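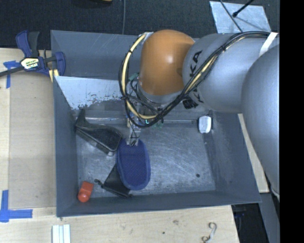
Bin cell at Goradthorpe, arm over the blue oval item.

Projects > Bondunau > Progress reports

January 18, 2023 – 2 min read

Marta asked for good news. There is a little. The bin is clamped to the bench again and we have put down blue tape marks beside it, so a shift should show.

I am less sure about the cables. Gridex say the loop at the orange joint is long enough. They said so in December, and we logged 3 snagging stops in 40 runs after that. I'd hold their last payment until Lutfa has repeated the test.

The worn rear panel is not in the budget.

We use cookies to improve this site. Accept | Manage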